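Ploncombe Household Textiles Workshop
Notebook 2, entry 359
Wed 22 May
Present: Zoltán Bognár, Ildikó Farkas, Ksawery Sadowski (morning only)
Written up by: Z. Bognár

Purpose

To continue the work on shrinkage and hem tension in fitted sheets, begun in April, and to record the abrasion results that were outstanding at the last entry. The question put to the workshop by the Pimonier guest houses remains the same: why sheets that fit correctly on delivery begin to pull off the mattress corners after one season of washing, and whether the cloth or the elastic is chiefly responsible.

Abrasion

Both cloths were taken to 4,000 rubs on the flat machine. The plain weave showed light fuzzing at 4,000 and no broken yarns. The brushed cloth had lost most of its surface by then and two of the four specimens had a thin place near the centre, visible when held to the window. Neither had gone into a hole. The brushed specimens are to be kept in the drawer with their labels facing up, as the last set was filed face down and had to be sorted again by weight.

Ksawery questioned whether the felt pads had been changed between the two runs. They had. The change is entered on the machine card, although the initials are hard to read.

It should be noted that abrasion has little to do with the complaint as received. The run was completed for the sake of the record and because the specimens had already been cut.

Washing and shrinkage

The marked squares from the third wash were conditioned overnight and measured in the morning. Shrinkage in the warp direction continues, more slowly than after the first and second washes. The weft has hardly moved. The readings are in the shrinkage table at the back of the notebook and are not repeated in this entry.

Ildikó re-measured the plain weave squares without sight of the first readings. Her figures agreed with mine on all but one square, where the ink mark had spread in the wash and the edge could be read in two ways. We have agreed to measure to the centre of each mark in future. Stitched marks in a contrasting thread would be better still and should be used from the next batch onwards.

The uneven shrinkage matters more than the total. A sheet that becomes shorter in one direction is drawn tight along the length of the mattress and left slack across it. The slack then travels. On a bed that is in use it gathers in ripples along the sides or at the head, and a person making the bed will pull at the nearest corner to remove them, which puts the load on the hem at that corner. The housekeeper at Pimonier had said much the same in her letter, in plainer words.

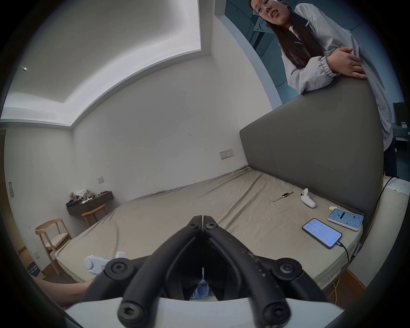
Beige fitted sheet on the bed, wrinkled.

Hem elastic

Four lengths of elastic were cut from returned sheets and compared with new stock from the same supplier. Each was hung from the rail with the standard weight for one hour and then released and left flat for a further hour. The returned lengths did not recover fully. Two were brittle at the point where the stitching passed through, and one broke while being unpicked and could not be tested.

Darius Căpraru had suggested, in his note of last month, that the brittleness came from tumble drying on the high setting. The evidence so far is consistent with this, although it does not prove it. All of the returned sheets had been tumble dried, so there is no comparison to be made. Pimonier has been asked for two sheets that have only been line dried. A reply is awaited.

The stitching itself is sound. The zigzag on the returned hems had not run or snapped anywhere except where the elastic had failed first. I do not think that any change of thread is called for.

Lajos Simon has offered the use of a wider elastic from his own stores. It should be tried on the plain weave only. The channel on the brushed sheets is too narrow to take it without being resewn, and resewing would introduce a second change at the same time as the first.

Washing agent

The Plerkov powder was used throughout at the dose printed on the tub. Hardness of the supply was tested at the tap before the first load and again after the last, with the same result on both occasions. There was a slight greyness on the white control squares which was not present after the second wash. It may come from the drum and may come from the powder. An empty hot cycle should be run before the next load, and the greyness looked for again.

Ildikó asks that the powder be weighed and no longer measured with the scoop. This is agreed. The scoop holds a different amount according to who is using it.

Creasing

There is no agreed scale in the workshop for creasing in a fitted sheet once it is on a mattress. The replica boards that we hold are for flat specimens and do not help. A sheet may carry shallow ripples over its whole surface and still be perfectly well fitted at the corners, while a long ridge running in from a corner usually points to uneven tension in the hem. I propose that the two be recorded separately – general rippling on one line and any diagonal crease on another, with the corner from which it starts.

Direction of light makes a considerable difference to how bad the creases look. Observations should be made standing at the foot of the bed with the blind half down, and the position of the blind should be written on the sheet record. Care labels should be noted where they show, together with any gathering of the cloth along the edge of the mattress.
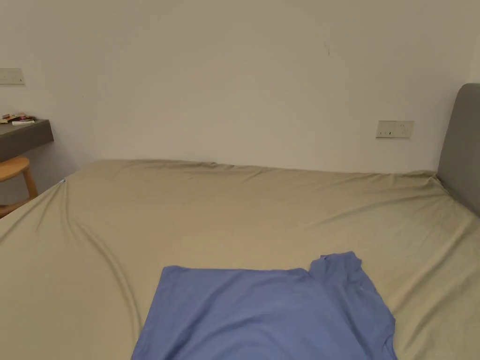 Matters arising

The conditioning cabinet was found a little above its set humidity at nine o'clock. The door had not been fully latched. The squares had by then been in the cabinet for the required time, and I have let the readings stand with a note against them in the table. If the fourth wash shows anything out of line with the third, these readings are the first that should be doubted.

The large shears are with the grinder and will be back next week. The small pair may be used for cloth in the meantime. They are not to be used for elastic.

Ksawery has taken the key to the specimen cupboard home on two occasions this month and has undertaken to hang it up.

To do

Fourth wash, all squares, on the same programme. Z.B.
Empty hot cycle before loading. Z.B.
Stitched marks on the new batch, red thread on the pale cloths. I.F.
Collect the wider elastic from Lajos and measure its width in three places before it is sewn in. K.S.
Write again to Pimonier about the line-dried sheets if there is no answer by the end of the week. I.F.
Draft a creasing record with the two lines described above and circulate it to Darius for comment. Z.B.
Order felt pads. One box remaining.

Read and agreed: I. Farkas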